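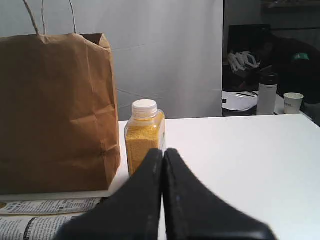

*Bagging trial on the white table: kraft bag, capped jar, two-finger gripper closed.*

## Budgeting for a gripper before you buy the arm

Most quotes start with the arm. Start with the gripper and the items it has to pick, then work back to the arm.

**1. List the items.** Write down the width, weight and surface of everything you plan to handle. A smooth plastic jar full of grain and a creased paper bag go on separate lines. Weigh the jars full.

**2. Set the payload.** Add the heaviest item to the weight of the gripper, the wrist camera and the cable. Our heaviest item was 400 g, and the tooling weighed more than that.

**3. Ask for two quotes.** We asked Zernness and Vass to price the same list. Send both the same sheet, and have them show fingers, mounting plate, cables and training as separate lines. Vass left out the mounting plate the first time -- check for it.

**4. Budget for spares.** Boglárka Pálfi, who keeps our parts list, orders 3 sets of fingertips with each gripper. Put test stock on the same line: bags get creased and need replacing, and so do caps.

**5. Book a trial.** Bring your own items and allow 5 working days. Log every pick, including the ones you stop by hand. Our log ran to 91 picks, and Gizella Győri used it to fill in the cycle time on the purchase form.

**6. Fill in the form last.** Attach both quotes, the item list and the trial log. If delivery falls after April, ask the supplier to confirm the price in writing.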